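Setting up and looking after the Stamen two-arm tabletop cell

From the Antunes workshop wiki. Category: Machines, upkeep and repair

The Stamen is a two-arm robot cell meant for handling ordinary household things on ordinary household tables. I look after one, and I've written most of this article (the cable section has had other hands in it, for the better). It covers setting up, the regular checks and the repairs I end up doing most. If you want the software side, that has its own article and I'm the wrong person to ask!

The cell has a left arm and a right arm, both on a single base, and a pair of light folding tables for the arms to work over. We run it in a lived-in room, with the cupboards and the telly left where they are.

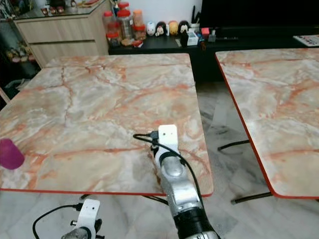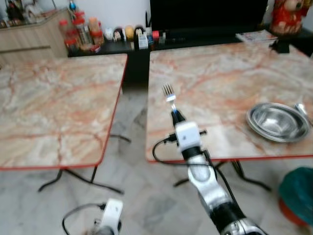 The cell at its two tables. The fork and the steel bowl are in the second picture.

Background

The arms are sold under the Prusex name and the base came from Janeck, which also supplied the first set of wrist mounts. Ours went into service in September and has had two new cables and one new mount so far. The Stamen name covers the whole lot together, tables included, although people here use it for the arms alone and I've given up correcting them.

Tables

I'm fussy about the tables, so they come first. Any square folding table will do provided the legs lock and the top doesn't rock. Open the legs fully and lean on each corner in turn. If one corner dips, fold a bit of card under that foot, or swap the table for another one and sort it out later.

You can push the two tables together or leave a gap. I like a narrow gap, as two tops that touch will pass a knock from one to the other, and then you're chasing a wobble on the wrong table. The drawback is that cutlery goes down it. Keep it narrower than a spoon handle is long and you'll at least stand a chance.

Patterned tops are fine for us. If you've got a very shiny one, check it with the room lights on before you settle on where everything goes, and move the table a little if there's a bright patch right where you want to work.

Positioning the base

Roll the base up to the near edge of the tables with both arms folded and the power off. Lock the wheels. Then power up and bring one arm at a time over the near edge, slowly, with your other hand on the stop button. The lower part of the arm must clear the table edge with room to spare all the way across. I use 24 mm as the smallest gap I'll accept, measured with a strip of wood cut to size that hangs on a string from the base.

An arm that's waiting can sit low, beneath the height of the tabletop, but do look where its elbow has got to before you ask it to come up again. Coming up under the edge of a table is the single most expensive thing I've seen it do.

Wrist mounts

Each wrist has a boxy white mount on it, and this is the part that takes the knocks. Check it for hairline cracks near the screws. They show up best with a torch held flat against the side.

To change one, park the arm, switch off, unplug the cable at the mount (pull the plug, never the cable) and take out the screws. The old mount sometimes needs a wiggle. Clean the face behind it with a dry cloth, fit the new one, and put every screw in loosely before tightening any of them. Go round in a cross pattern. I allow ten minutes a side, and longer for the left, which is awkward to get at in our room.

Cables

The cable runs from the wrist mount in an open loop and then back along the arm. The loop looks untidy and everybody wants to tape it down. Please don't! The wrist needs that slack to turn, and a cable taped flat will pull its own plug out or, worse, break inside where you can't see it.

Things to look for: a kink that stays when you straighten it, a shiny rubbed patch on the outer cover, or a plug that moves when you touch it. Any of those and I change the cable. Our spares are bagged and labelled by side, but the two are the same part, so take whichever bag is nearest.

If the loop keeps catching on the table edge, turn the slack outwards, away from the other arm, and run the wrist through its full turn by hand with the power off. Seven turns each way is my habit.

Grippers and test objects

I test the grip with kitchen things: a cup, a spoon, a fork, a steel bowl. The fork is the hard one, being thin and slippery, and a gripper that's a little out of line will let it swing. Hold it upright over the table with the tines away from the wrist and leave it there for a minute. If it turns, wipe the finger pads with a damp cloth, let them dry and try again before you start adjusting anything. Nine times out of ten it's grease off somebody's hands.

Running checks

I go over the cell every 218 working hours, an odd number I inherited from whoever kept the log before me. Joints first, listening for clicks, then mounts, cables, pads and table legs. Write down what you find, even if it's nothing much, and put your entry under the last one and not on a loose sheet.

Known faults

Right arm drifts down slowly when parked: let it warm up and park it again. If it still drifts, stop using it and log it.

Gripper opens but won't close: nearly always the plug at the mount. Push it home with the power off.

Table creeps away from the base: the floor tiles are slippery. Rubber feet cured ours.

Last revised January 2022. The joint cover section is still to be written.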